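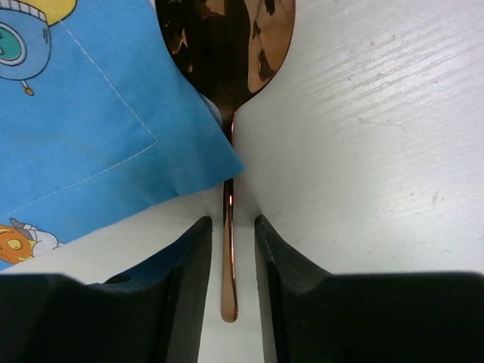

Notes by Sang Tăng
Planning and Buying for Automation, Week 6
Clasholm Evening Program, handout updated 17 November 2025

Welcome back, everyone, and thank you for the lively discussion last time. I promised I'd write up the part on budgeting for a tabletop cell, which we rushed through at the end, so please keep this with your worksheets.

Start with the object and work outward to the arm. I know the arm is the exciting part of the catalog, and I have spent many happy evenings in those catalogs myself, but a buying plan that begins with an arm tends to end with a drawer full of fingers that don't fit anything. Take a plain spoon. The handle is slim, it lies almost flat on the table, and the finish is shiny enough to throw back whatever happens to be near it. Put a folded napkin partly over the neck and you have lost a piece of the outline as well. Two black fingers, open on either side of the handle, have to come down close to the tabletop and meet on something very thin. Every one of those facts belongs on your requirements sheet before you call a single supplier.

What goes on the sheet

Object size at the place you mean to grip it, thinnest and thickest.
Surface finish, and whether the camera will be bothered by it.
What may be lying on top of it or beside it.
How much the fingers can touch the table, if at all.
Who changes the fingers, and how long that person has to do it.

Fingers and spares

Fingers are cheap compared with everything else, and people forget them for just that reason. In the Farkuvville plan we read in class, the team budgeted one pair of fingers for the whole first year. Please don't do this! Tips wear, tips get bumped into tables, and the shape you pick in the first month is rarely the shape you still want in May. My own habit is to put two spare pairs on the first order and to keep a separate line for a redesign, even a small one. If the redesign money is never spent, you can give it back and everyone will think well of you.

Camera and lighting

A camera at the wrist gives you a lovely close view of the last few inches, and it also means the fingers will take up a good part of the bottom of the picture. Ask for sample pictures taken with the fingers you intend to buy, at the height you intend to work. For shiny tableware, ask for them under your own lights too. Bright, even light from above is a good starting point, but a polished bowl will still show you dark patches and bright spots, so leave money for a diffuser and for an afternoon of fiddling with it.

The table and the everyday things

Remember the humble items. Tableware, cloths, trays, a table you don't mind scuffing. The Jatis worksheet has a line called "consumables and props" and most of you left it blank. Thân's plan listed 96 pieces of tableware, which made a few of you laugh, but if you want a trial to cover different finishes and shapes you have to buy different finishes and shapes. Printed fabric is worth including as well - a cloth with cartoon figures on it is a busier thing for a camera to sort out than a plain white one.

For next week

Choose one household object and fill in the requirements sheet for it, then draft a first-year budget with separate lines for fingers, camera and lighting, props, and staff time. Bring two copies, as we'll be swapping with a neighbor. Rough numbers are fine as long as you write down where each one came from.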